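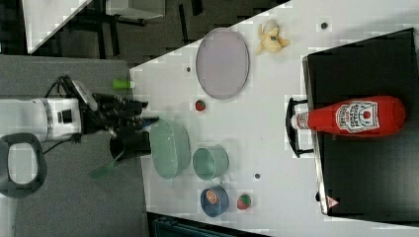
Two years, tops, and nobody in Sirnstead will be clearing their own table after supper. So wrote Neville Holroyd, answering my piece in the October newsletter, and he wasn't the only reader who thought I had been too hard on the machines.

I'd like Neville to be right. I have washed up after 38 years of family dinners and would give the job away tomorrow. But clearing a table is a harder thing to ask for than it sounds. A bowl has to be held by its rim or its side, a cup goes better by the handle, and a strawberry needs a much lighter touch than a ketchup bottle. A toy strawberry will put up with a clumsy hand. A ripe one won't, and I've yet to see the ripe one tried. 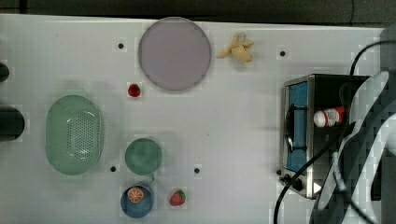
Then there is the question of where everything goes. Food left in a bowl has to come out before the bowl is washed. A bottle lying in a toaster oven should be taken out before anyone turns a knob, and a six-year-old can be told that once - or twice, in our house. I want to know what the machine does when the bottle is a different bottle, or the oven door is shut.

Sandra Horrocks, who went with me to the open evening at Utton, was more impressed than I was. She timed her own kitchen the next night: 14 minutes, table to cupboard, with the radio on. I'll change my mind when a robot does Sandra's kitchen in 30, with her plates, and nobody from the firm standing by to help.

Letters on either side are welcome, Neville's included. Please keep them short.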